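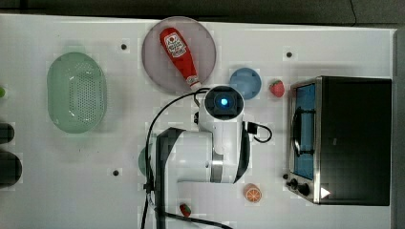
Fig. 4. Colander on the left, plate and ketchup in the middle, toaster oven on the right.

Section 4: Setting Up the Play Kitchen Table

215 shares | 4 comments

I've set up the Keler table more often than I'd like to admit (usually on a Friday, usually in a hurry), and this is the order I keep coming back to. Clear the white top first and give it a wipe with a damp cloth. Let it dry!

1. Start with the toaster oven, the bulkiest thing you've got. Put it on the right with the glass door facing left, toward the middle of the table.

2. Set the green colander on the left side, right way up. I like it well away from the oven so there's elbow room for pretend rinsing.

3. Lay the big round plate toward the back, near the center. It's see-through with a pinkish-gray tint, so don't go hunting for a solid pink one like I did the first time.

4. Rest the ketchup bottle on the plate at a slant, cap pointing down and to the right. Standing it up is fine too, but mine gets knocked over constantly.

5. Put the little light-blue round piece to the right of the plate, a touch lower. The strawberry goes just beyond it, before you get to the oven.

Note: The small black holes in the tabletop can stay uncovered. I tried stickers once and spent a whole evening scraping glue, so please skip that part.

Caution: Keep the cord away from the edge if your oven has one, and don't plug it in for play. The strawberry is small, so put it up high when toddlers are visiting.

When you're done, I'd pack the colander and plate at the bottom of the Dendeck bin and tuck the strawberry inside the blue piece. The oven gets its own shelf at my house.

Next: Section 5, Adding the Sink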